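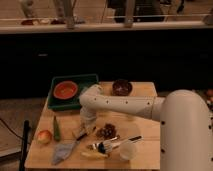 I have been trying to keep one table clear since July and I have not managed it for more than a day at a time. This post is mostly a record of what ends up on it and what I've decided to do with each thing.

The table is a plain light wood one. It gets used for chopping, for unpacking shopping, for writing labels and for putting things down on the way to somewhere else. The last of those is the problem. A knife gets left beside the veg, a long green pepper sits out for days because the fridge drawer is full, and then there is no room to roll out dough.

My friend Nermin Saraç came over before Christmas and suggested I stop trying to have nothing on it. Her own worktop has a tray at the back, and anything allowed to stay out has to fit in the tray. Everything else goes away before bed. I said I'd try it for 90 days and I'm not quite halfway.

The tray

Mine is green, rectangular, with a raised edge all the way round. It goes in the back left corner. I like having an edge on it, as crumbs stay put and I can carry the whole lot to the sink.

The orange bowl lives in it. The bowl is for whatever I'm eating that week, usually clementines or nuts. It takes up about half the space, so there is room for one more flat thing and that is all.

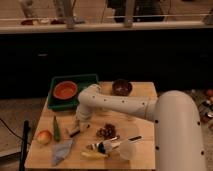

The dark brown bowl doesn't fit in the tray as well, so by the rules it should be in the cupboard. I keep putting it at the back of the table next to the tray and calling it close enough. Nermin would not allow this. I use it for small amounts of things, garlic or the end of a bag of seeds, and if it goes in the cupboard I forget we have it.

Cloths and sponges

I had far too many of these. I now keep one cloth out for wiping down, folded, near the front of the table where I stand. The rest are in the drawer under the kettle. The grey sponge goes in the tray beside the bowl. It used to live behind the tap and went slimy there.

Pens

There is always a black marker on the table. I use it for freezer labels and I have looked for a better place for it. I tried a jar on the windowsill, then a hook with a bit of string, then the cutlery drawer. It comes back every time. For now it is allowed to stay.

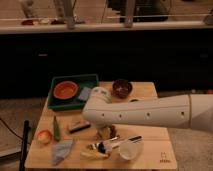

Small things that roll

Plastic cups are the worst. They are light, they tip over, and they end up on their side under something else. I have moved all of ours to the low shelf by the door and cut them down to 3. Utensils with dark handles go in the pot by the cooker, head up, so I can see which is which.

Fruit and veg I have given up arguing with. I like to see it or I don't eat it. It can stay on the left-hand side, out on the wood, as long as it gets used within a couple of days.

I did look at buying something for it. The Stalberg rack in the shop on Mosen Street was 348, which I'm not paying for somewhere to put onions, and the smaller Vustik one was 273 and too deep for the wall.
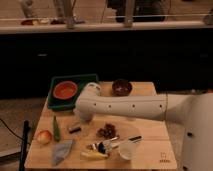 So the tray system carries on as it is. Wiping down takes almost 3 minutes at night if I've kept up with it, and a good deal longer if I haven't. The cupboard under the sink is next, and I've bought a roll of liner for it but haven't measured the shelf yet.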